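Section 4. Open day set-up – hand-held gripper table

Read sections 1 to 3 first. This part is only for the visitor demo, Wamlow hall, Sunday, February 24, 2019. Weekday sessions use section 5.

Before doors open

1. Get the white board on the table. Wipe it down. Crumbs and tape residue show up badly in the recordings.

2. Check the board sits flat. Press each corner. If it rocks, shim it with card, not folded paper.

3. Bring out both grippers from the Zano case. Left one is the left one – labels are inside the handle. Don't swap them halfway through the day, the calibration files are seperate.

4. Plug in the cables at the logger end first, then the gripper end. Wait for the steady light on the logger.

5. Run the cables down along the arms, not across the board. Leave enough slack to reach the far edge with both hands.

6. Squeeze and release each gripper 3 times. Watch the Lagman screen. Both traces should move. One flat trace means a loose plug, go back to step 4.

CAUTION: Fingers stay out of the jaws. Goes for staff as well as visitors.

CAUTION: Don't hang anything off the marker plates and don't touch the printed side. Greasy prints on the dots and tracking drops out.

Running the demo

7. Operator goes first, always. One slow run with the cup and the hairbrush, talking the whole time. Keep it under 2 minutes or the back row wanders off.

8. Left gripper minds the cup. Right gripper does the brush. Open the right jaws wide well before you get near anything.

9. Say "recording" out loud when you press the pedal. Say "stop" when you release it. Joelle Srour cuts the files by ear afterwards and needs both words. 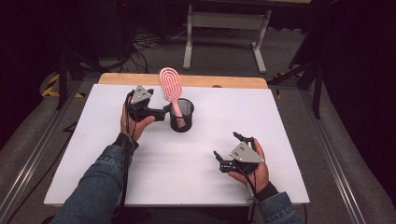 Why does the operator hold the grippers instead of letting the robot do the task?

The robot learns from these runs. A person does the task with the same kind of jaws the robot has, the logger saves how the jaws moved, and the robot gets trained on that later.

10. Invite one visitor at a time. Sleeves down to the wrist are OK, bracelets off. Cuffs on before they pick up a gripper.

11. Let them try open and close in the air first. Then the cup. Then the brush if there's time.

12. Mark visitor runs as VISITOR in the Lagman list. They do not go in the training set. Last November 41 of them got mixed in and it took most of a week to pull them out.

NOTE: Kids under the height line can watch but not hold. The grippers weigh 280 grams each, which is fine for an adult but small wrists tire quick and they drop them.

NOTE: If a visitor drops a gripper, pause the session. Redo step 6 before anyone else has a go.

NOTE: Visitors stay on the hall side of the floor tape. If someone steps over, stop talking, put the grippers down, walk them back. Then carry on.

If something goes wrong

Trace freezes – release the pedal, count to five, press again. Still frozen, restart the logger. Do not restart the Lagman laptop, it takes ages to come back.

Tracking lost – plate probably turned away from the camera. Bring the wrist back to upright. If it's still lost, wipe the plate with the dry cloth. Dry only.

Cup tips over – leave the recording going, set it back up with the grippers if you can. We keep those runs, theyre useful.

Packing up

13. Save, then eject the drive. In that order.

14. Unplug at the gripper end, then at the logger. Coil cables loosely, no knots.

15. Grippers back in the Zano case with the jaws closed. Drive goes to the Namar office, top drawer, signed in on the sheet.

Next: section 5, weekday sessions.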